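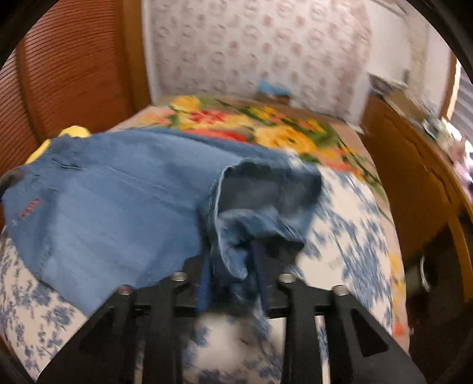
Household Tips for Laundry Task Software

Guidance sheet, Home Programmes. Revised 28th October.

The following tips are issued to teams who write or adjust software for folding and sorting clothes in ordinary bedrooms. They assume a working arm and a two-jawed gripper, and deal only with perception, planning and control. Sites using the Kettler planner should read them together with its settings sheet.

Finding the garment

Patterned bedding is the most common cause of a poor outline. Floral sheets and throws have strong edges of their own, and a segmenter trained on plain tables will follow a petal as readily as a hem. Collect training pictures on patterned beds from the first day. Where a depth reading is available, give it more weight than colour near the border of the garment.

Faded denim needs separate attention. A single pair of jeans may run from pale to very dark blue, and the planner should not treat the faded part as a second item. Merge neighbouring regions before counting garments. Blue prints on white cotton should be tested against denim specifically.

Choosing where to grip

Cuffs, hems and waistbands are better first choices than the middle of a panel. They are thicker, they hold their shape for longer, and they tell the planner which way round the garment lies. Score an open cuff by its rim; the dark inside of a sleeve or leg is easily read as a hole in the cloth or as a shadow.

Do not plan a grip deeper than the top layers require. A fingertip driven too far will pick up the sheet as well -- a fault that is seldom noticed until the bed has been stripped. Set a depth limit for each fabric and keep it in the task file, where the next person can find it.

Moving the cloth

Lift first, then travel. A short vertical lift of 2 centimetres gives the tracker time to confirm that the cloth is moving with the fingers. If the cloth and the fingers disagree for 8 frames in a row, the controller should open, withdraw and look again. It should not squeeze harder.

Blur is to be expected during a quick pull. Mark blurred frames as uncertain and let the planner carry the last good estimate forward. Throwing them away leaves gaps in the log and makes later faults difficult to trace. Slow the wrist before any step that depends on seeing a seam.

Keeping the logs tidy

Name each run by room, garment and task, in that order. Cunon users should switch off automatic naming, which drops the garment field. Small objects left near the clothes should be entered as obstacles even when the path does not cross them; a bedroom changes from one run to the next, and a path that was clear in the morning may not be clear after lunch.

Replay at least 47 runs from the home archive before a new grip model is released to sites. The February release was checked on table-top runs alone and had to be withdrawn from Bosance for bedding faults. Runs made on a bed now count separately in the release report.

Stored runs are kept on the Cadus server until a room reaches 1,000, after which the oldest are moved to the archive. Teams wishing to keep a particular run should flag it beforehand.

Corrections to this sheet should be sent to Birgit Lammers, Home Programmes, with the run name and the software version in the subject line.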